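Retired Server Board: Gallery and Notes

Gallery from the Monday bench group, Netdale. I was asked to put up a page for the board we bought from Jiritz in October, and to keep it positive. I'll do what I can. The listing called it "a professional-grade platform with years of life left," which is what listings say, and the price was $30, which says something else.

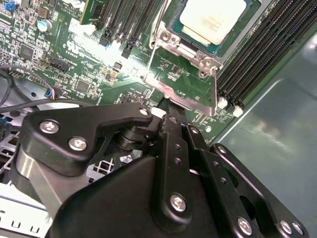
Jiritz sells off equipment that offices no longer want, and I have bought from them before with mixed results. My view going in was that a company doesn't pull a working server out of a rack and let it go for the price of a pizza dinner unless it has a reason. Efua Kwofie's view was that companies do this every day, for tax purposes, and that I should stop complaining and clear a space on the bench. We still disagree.

The processor
In its socket, metal bracket around it. The top of the heat spreader has a few scuffs, and I've heard two explanations for those: normal wear from a heatsink, or somebody scraping off old thermal paste with a tool they shouldn't have used. I'm told scuffs don't matter. I'm told a lot of things. A scuff won't stop a processor from running, fine, but it does tell you the part has been handled, and the listing said "untouched since decommissioning."

The bracket
I have more respect for the bracket than for anything else on the board. It's there to hold the processor down against the contacts with even pressure, and either it does that or it doesn't. The trouble with used boards is always what's underneath it. Bent pins or dirty contacts can hide there for months and turn up later as a memory channel that comes and goes. Ask a seller for a photo of the bare socket. If he won't send one, draw your own conclusions. (Jiritz didn't send one. We bought it anyway, over my objection.)

Memory slots
Long black rows of them, in more than one group. Newcomers love this part. They see all those slots and start dreaming about filling them, and then they look up what matching server memory costs and go quiet. The other thing they learn is that many boards of this kind want memory fitted in a particular order, and if you guess, you may get a board that sits there and beeps or does nothing at all. Read the manual. If you can't find the manual, don't buy the board.

Latches
Small plastic things at the ends of the slots, easy to ignore. On old equipment plastic can get brittle, and a latch that snaps leaves you with a slot you no longer trust. Press slowly. Kolbrún Norðdahl says I worry about latches too much, but she has never had to buy a replacement board on account of one.

The green module
There's a memory module fitted. Jiritz described this as "memory included," and I suppose that's accurate in the way that a hotel with a coffee packet in the room has breakfast included. Whether it's a good module is a separate matter. One long memory test will tell you more than any sticker, and by long I mean overnight.

Small parts
Resistors, capacitors and chips in dense rows over a good half of the green. People ask if any of this can be repaired at home. Some of it can, by someone with a steady hand, the right iron and a lot of patience. I've met maybe a few people like that and a great many more who thought they were like that. The white printing next to the parts is supposed to help you find your way around. It is tiny, and my glasses are not what they used to be.

The upright capacitor
Silver can, blue-green top. Everyone who has read one article about bad capacitors looks straight at these and announces a verdict. A bulging top is a bad sign, sure. A flat top proves very little – capacitors can drift out of spec and look perfect the whole time. Use a meter.

The pin header
Black, multi-pin, standing at an angle to how you'd expect it if you were looking at the diagram from Bisgaard's handout. Don't plug anything into a header because the connector happens to fit. I can't stress this enough, and I stressed it at the last meeting too, to a room that was mostly looking at the snacks.

About that "1000-hour tested" claim
The listing said the board had been through 1000 hours of testing. I wrote to ask for the log. After a reminder I got one, and it stopped at 975. Efua says I'm being petty and that the difference is a rounding error. Maybe so. My question is why anyone rounds a number up when the true one would have sounded just as good, and what else in the listing got the same treatment. Nobody at Jiritz has answered that one, and I've asked them politely.

Is it worth $30?
To learn on, yes, I'll go that far. You can practice seating memory, look closely at a real socket, and find out how a server board differs from the one in your desktop without risking anything you need. To run something that matters to you, I'd want a good deal more evidence than I've been given. Power draw is the part that the "free server at home" crowd leaves out, along with the noise, and I'd like to see one of them post an electric bill.

Handling rules for the bench, repeated from last time
Wrist strap on before you touch the board. Hold it by the edges. No drinks on the bench, including the ones with lids. Put screws in the tray. If something won't go in, stop and get Kolbrún or me.

The Platuvov group has offered to swap us a second board of the same type for our old bench supply. They say theirs is "in better shape." I've asked for a photo of the socket with the processor out, and I'll post it on this page if it ever comes.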